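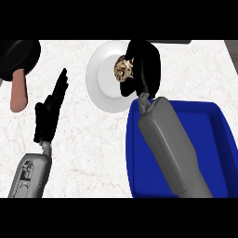

Pág. 156

Acta de la reunión de compras — Proyecto Melline

Asistentes: Horácio Brandão, Cecilia Darko, Jinfeng Mao. Excusa su ausencia Brodie Prendergast.

1. Manos robóticas. Darko presenta la simulación con plato, bandeja azul y dos brazos. Se acuerda pedir oferta a Starkilach por un par de manos, con un tope de 4000 euros.

2. Repuestos. Se reservan 500 euros para dedos y conectores.

3. Licencia del simulador. Mao pide renovarla — 900 euros — antes de marzo. Aprobado.

4. Ruegos y preguntas. No hay.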